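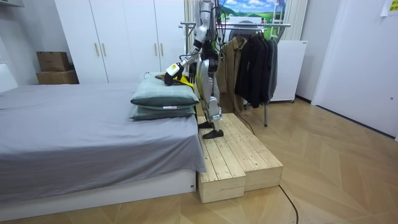
Figure 4-1. Humanoid robot beside a bed, one arm extended over two stacked pillows.

4. Setting up the Statero core splitter at a field camp

4.1 Before you start

This section covers the hydraulic splitter supplied with the Prerivum core handling kit. Procedures for the diamond saw are in Section 6. Operators must have read the general safety rules in Section 1.

You will need:
The splitter frame and ram
Hand pump and hose, with dust caps fitted
Two blades, upper and lower
Four leveling feet and lock nuts
A 23 mm open-end wrench
Eye protection and cut-resistant gloves

CAUTION: The frame weighs more than one person can safely lift. Use two people or the lifting eye.

4.2 Placing the frame

1. Choose firm ground under cover, clear of the drill pad and the fuel store. Leave 200 cm of free space on the side where the core trays will be stacked.
2. Thread the leveling feet into the base plate until the shoulder of each foot touches the plate.
3. Lower the frame onto the feet. Check level along the trough, then across it.
4. Adjust the feet and tighten the lock nuts with the wrench.
5. Press down on each corner by hand. If the frame rocks, loosen the nuts and repeat step 4.

NOTE: On frozen ground, check level again at midday. Thawing under one foot is enough to tilt the trough and give an uneven split.

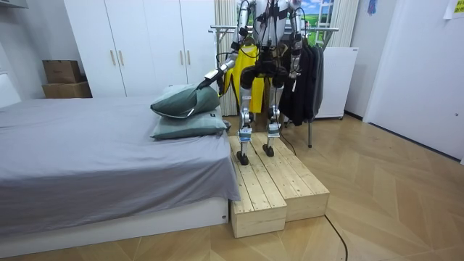
4.3 Fitting the blades

1. Confirm that the pump release valve is open and the ram is fully retracted.
2. Slide the lower blade into the slot in the trough, beveled edge up. Tighten both set screws.
3. Fit the upper blade to the ram head and insert the retaining pin. The pin clip must close completely.
4. Close the release valve and pump slowly until the blades are just short of touching. The edges must line up over their full length.
5. If they do not line up, open the valve, loosen the lower set screws, shift the blade and try again. Do not strike the blade with a hammer.

WARNING: Keep fingers out of the trough whenever the release valve is closed.

4.4 Trial split

Use barren core for the trial. Do not use an interval that will be sent for assay.

1. Place a piece of core in the trough with the orientation line facing up.
2. Turn the core until the line sits to one side of the blade - the half that carries the line is the half kept in the tray.
3. Pump until the core breaks. Stop at once if the gauge passes 200 bar.
4. Open the valve and wait for the ram to retract before removing either half.
5. Compare the two halves. If one is clearly larger along its whole length, return to 4.3, step 4.

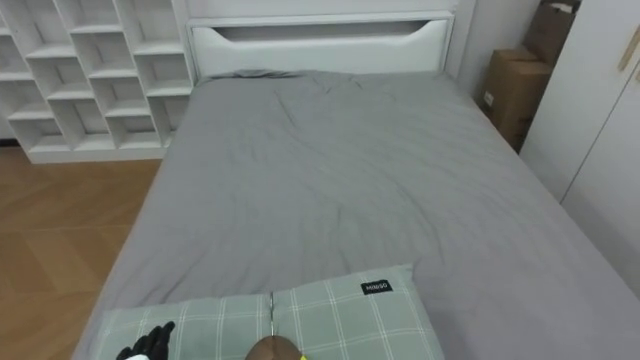

Core that crumbles in the trough should not be forced. Return broken pieces to the tray in order, mark the interval as rubble on the log sheet, and sample it with a scoop as described in Section 7.

4.5 Cleaning between samples

1. Brush the trough and both blades from the ram end toward the open end.
2. Empty the fines tray into the bag for the sample just split.
3. Wipe the blades with a dry cloth. Oil must not be used on any surface that touches core.

NOTE: Clay-rich intervals pack into the blade slot. Remove the lower blade and clear the slot after such intervals, and in any case after every 100 samples.

Section revised by Nawal Sqalli, Feb 27, 2020. Replaces the September issue. Torque values for the older Boyer frame are listed in Appendix B.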